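Werneo > Boletín > Percepción y planificación

Imprimir | Enviar por correo electrónico

Lonico 3 ya segmenta tareas a dos manos (¡y qué bien le sienta la cinta adhesiva!)

20 de enero de 2020

Desde ayer está en el repositorio interno la nueva versión de Lonico, nuestro segmentador de demostraciones, y teníamos muchas ganas de contarlo. Hasta ahora el módulo trataba cada mano por su cuenta y luego intentaba casar las dos líneas de tiempo, con resultados bastante discutibles en cuanto una mano sujetaba y la otra hacía el trabajo fino. La versión 3 estima las dos a la vez, con un único estado compartido, y entrega al planificador una sola secuencia de subtareas.

El banco de pruebas ha sido el cambio de rollo en un portarrollos pequeño, grabado desde la cabeza. Son 280 episodios anotados a mano, y en ellos hay de todo: rollos que entran a la primera, rollos que se resisten, cambios de agarre a mitad de camino.
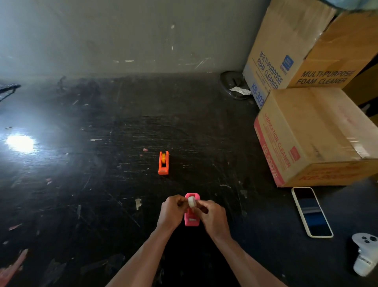
La mano izquierda sujeta el portarrollos rosa y la derecha lleva el rollo a su alojamiento.

Este instante es justo el que se le atragantaba a la versión anterior. La mano izquierda apenas se mueve, y el detector antiguo la daba por inactiva y cerraba la subtarea antes de tiempo. Ahora existe la etiqueta «sostener», que depende del contacto y de lo que haga la otra mano, y los cortes falsos en el conjunto de validación han bajado de 241 a 31. ¡Cuando vimos la tabla la repetimos dos veces por si habíamos cargado el conjunto equivocado!

También ha cambiado la salida. Cada subtarea llega a Radu, el planificador, con su precondición y su efecto ya escritos (por ejemplo, «portarrollos vacío» y «portarrollos cargado»), así que se acabó redactarlos a mano en el fichero de dominio. Quien tenga dominios antiguos puede convertirlos con el script de migración; los comentarios se pierden, conviene guardar copia. 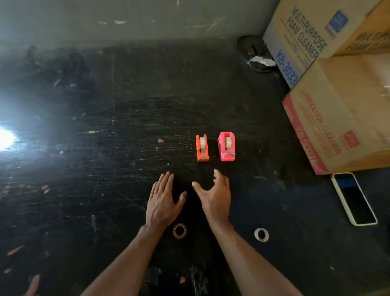
PERCEPCIÓN / ESTADO DE OBJETOS

Con los dos portarrollos cargados, el naranja y el rosa, y los núcleos vacíos sobre la mesa, el estimador tiene que decidir qué objetos siguen formando parte de la tarea. Los núcleos son una clase nueva y nos han dado guerra: un aro claro sobre una superficie negra llena de arañazos y con un reflejo fuerte a la izquierda es un caso precioso para probar umbrales. Hemos añadido una máscara de brillos que se calcula por secuencia y que se activa con la opción de reflejos en la configuración.

Queda trabajo en los agarres ambiguos, cuando la mano se acerca entre dos objetos y todavía no se ha decidido por ninguno. De momento Lonico mantiene las dos hipótesis abiertas y Radu espera a la siguiente observación, lo que alarga un poco la planificación.

Las etiquetas revisadas se pueden consultar en el visor Drameo, que ahora muestra las dos manos en una sola pista y permite saltar de corte en corte con el teclado. Si encontráis una frontera mal puesta, abrid una incidencia con el número de episodio; la 582, sobre el desfase al exportar, ya está cerrada.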